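# About Bondum

Bondum writes and maintains operating rules for sidewalk and roadside robots. Our clients are municipalities, delivery operators and maintenance contractors that run small wheeled machines on public streets. We do not build robots and we do not sell them. We survey the streets they are meant to use, write the rules under which they may use them, and check at fixed intervals that the rules still match the street.

The company is based in Bromstead and has a second office in Hedville, where the test records are kept.

## What we do

Our work is divided into survey, rule writing and review.

A survey covers the ground surface, curbs, crossing points, overhead lines, poles, vegetation and anything else that a machine has to detect, avoid or report. Surveyors record joints and cracks by direction as well as by width. A joint that runs diagonally to the direction of travel can catch a small wheel that would cross a square joint without trouble, and the two are scored separately on our forms.

Rule writing turns the survey into a street sheet. The street sheet states where a machine may travel, at what speed class, on which side, and what it must do when the conditions on the sheet no longer apply. One street has one sheet. Where a street changes character along its length, the sheet is divided into segments and each segment is treated as a separate street.

Review takes place every 6 months, or sooner if the operator reports a change.

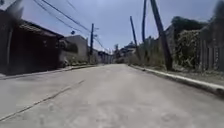
**What happens when a street has no lane markings?**

The machine is assigned a travel line measured from the nearest continuous curb, and the speed class drops by one step. If the curb is interrupted for longer than the distance given on the street sheet, the machine stops and requests an operator. Painted lines are never assumed from map data alone.

## The Sanna rule set

Our rules are published to clients as the Sanna rule set. The current edition replaces the one issued in March and has 16 sections. It is written for operators and supervisors, and a reader needs no background in software to apply it.

Sanna uses the following terms throughout:

- **Clear path:** the strip a machine may occupy, including its turning allowance.
- **Standing hazard:** an object or surface fault that is expected to remain until the next review.
- **Loose hazard:** an object that may shift, spread or be removed between reviews.
- **Hold point:** a place where a stopped machine does not block pedestrians, a doorway or a driveway.
- **Handover:** the transfer of control from the machine to a person.

Every segment must have at least 2 hold points. A segment with fewer is listed as supervised only, and a person must be within sight of the machine for its full length.

Speed is set in 3 classes. Class A applies to a clear, even surface with a continuous curb. Class B applies where the surface is uneven or the travel line is set from one side only. Class C is walking pace and applies beside loose hazards, at crossings, and wherever the street sheet is overdue for review. Operators may lower a class at any time. Raising a class requires a new survey of the segment.

## How hazards are classified

Classification is the part of the work that causes the most disagreement, and Section 7 was rewritten for this edition. The old text sorted hazards by size. The new text sorts them by whether they can be expected to stay where they are. 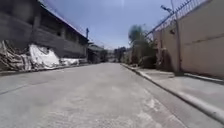

Sheet materials are classified separately from other debris under Section 7. A sheet has an outline that changes with the wind, and a detector tuned to solid objects may report it as several objects or as none. White plastic or tarpaulin lying over a pile of boards and rubble at the edge of a roadway is therefore entered twice: the pile as a loose hazard with its own boundary, and the sheet with a wider boundary. Where the opposite side has a wide concrete sidewalk and a raised curb, the sheet writer is to consider moving the travel line to that side before lowering the speed class. Vegetation that overhangs the sidewalk is entered as a standing hazard with a growth allowance. Barbed or razor wire on top of a wall is outside the clear path and is noted for the field crew only.

Surface patches are handled in Section 8. A change in color is recorded but is not scored as a fault until the height difference has been measured. Bright patches in strong sun are marked for a second survey pass under different light.

## Records

Each street sheet carries a revision number, the surveyor's code and the review due date. Superseded sheets are kept at Hedville and are available to the client on request. We retain:

- survey recordings and field forms
- all issued revisions of the street sheet
- handover logs supplied by the operator
- incident reports, with the sheet revision in force when the incident occurred

Survey recordings are used for classification and review only. Faces and license plates are masked before a recording leaves the survey team.

## Independence

Bondum accepts no commission from manufacturers and holds no interest in any operator. The employee who surveys a segment may not approve its street sheet. When a client disputes a classification, the segment is resurveyed by a different surveyor working without access to the first form, and the stricter of the two results stands until the dispute is closed.

We do not certify machines. A client may state that a street has a current Sanna sheet, but may not state that a machine is approved by Bondum.

## Working with us

New clients start with a single route. The survey is carried out in daylight, followed by a night pass if the operator intends to run after dark. Draft sheets are sent for comment before issue. Comments must refer to a section number and a segment number.

Requests for surveys, copies of the rule set and corrections to issued sheets should be sent to the Bromstead office. Reports of a changed street condition should be sent to Hedville, with the segment number in the subject line.

Page last revised 4th January.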